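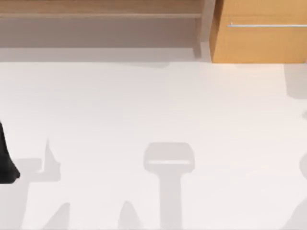

Passwords have protected business accounts for as long as there have been business accounts, and for most of that time they have been the weakest part of the arrangement. Staff reuse them, write them down and share them with colleagues who are covering a shift. Over the past two years a growing number of mid-sized employers have begun to retire them in favor of passkeys, a form of sign-in that relies on a device the employee already carries.

Clollau, a regional distributor of building supplies, is one such employer. The company has 700 employees across its head office in Sirkham and a network of depots, and until recently each of them was expected to manage a separate password for payroll, ordering, email and the delivery schedule. An internal review found that 41 percent of calls to the help desk concerned a forgotten or locked password. The same review identified 79 accounts belonging to people who had left the company.

"The second figure worried us more than the first," says Huguette MacDonald, who leads information security at Clollau. "A locked account costs us ten minutes. An open account that has no owner can cost us a great deal more, and we would be the last to hear about it."

## How a passkey works

A passkey consists of two linked keys. One is held by the website or service, and the other is stored on the employee's phone or computer, or in a password manager that supports the standard. When the employee signs in, the device confirms that it holds the matching key, usually after a fingerprint, a face scan or a PIN. The private key is never sent to the service.

A passkey is also tied to the genuine address of the service for which it was created. If an employee follows a link to a false sign-in page, the device will not offer the passkey there. This protection does not depend on the employee noticing a misspelled address at the end of a long day.

Passkeys do not protect against every threat. A criminal who persuades a help desk to enroll a new device has no need to steal a key, and malicious software on a laptop may still capture a session after sign-in is complete. Recovery procedures therefore deserve the same scrutiny as the sign-in itself.
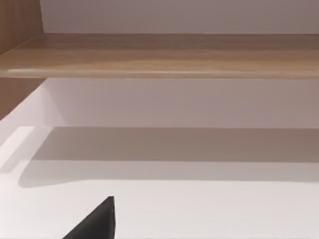

## A gradual introduction

Clollau began with its finance and purchasing teams, where a compromised account would do the most damage. The first group numbered 190 employees. Each attended a short session, enrolled two devices and kept the old password for one month before it was disabled.

The depots presented a different problem. Many warehouse employees share a terminal and are not permitted to carry a personal phone on the floor. Clollau issued these employees small hardware keys, which are worn on a lanyard and inserted into the terminal at the start of a shift. Losses have been fewer than expected, although two keys went through the laundry and one of them had to be replaced.

Ryota Chiba, a consultant with the advisory firm Fehr, worked with the company on the depot phase. He advises employers to settle the question of lost devices before the first passkey is issued.

"People will leave a phone on a train, and they will do it on the morning of a deadline," he says. "There should be a written procedure, and the person at the help desk should be allowed to say no until it has been followed."

At Clollau, an employee who loses every enrolled device must now appear in person or be confirmed on a video call by a line manager. The rule applies to directors as well.

## Older systems

Some software cannot accept passkeys at all. Clollau's stock system, Drulum, was installed long before the standard existed and still requires a password. The company has placed it behind a central sign-in page, so that employees authenticate with a passkey first and the older password is stored and supplied automatically. Ms. MacDonald describes this as a temporary measure. A replacement for the stock system is due to be selected in November, and support for passkeys is among the written requirements.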